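About Drisstead School

Print this page | E-mail this page
Posted 7/18/26 by Firouzeh Salehi, Office of the Head

Drisstead School is an independent evening school for adults, offering courses in bookkeeping, English and household management. It was founded by Roya Dehghan in two rented rooms on Favton Street and now enrolls students from across the county. Class size is limited to 20.

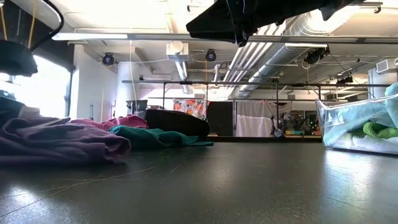

Negin Taheri wrote in her course review that the bookkeeping class moved at a fair pace and that the teacher returned every paper with comments.

The school is governed by a board that meets each November to set tuition. Fees may be paid in 2 installments.
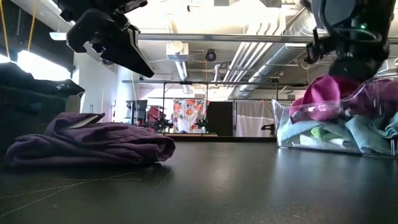
One former student told the board that evening hours allowed her to finish a certificate while working full time, and asked that the late section be kept. The board agreed to her request.

Household management covers budgeting, meal planning and the care of clothing. Students who complete 25 hours of class receive a certificate of attendance.

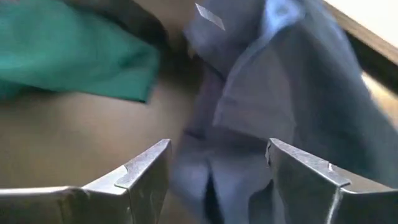

Admission

Applications are accepted throughout the year. Please direct inquiries to Dewanti Chong, Registrar.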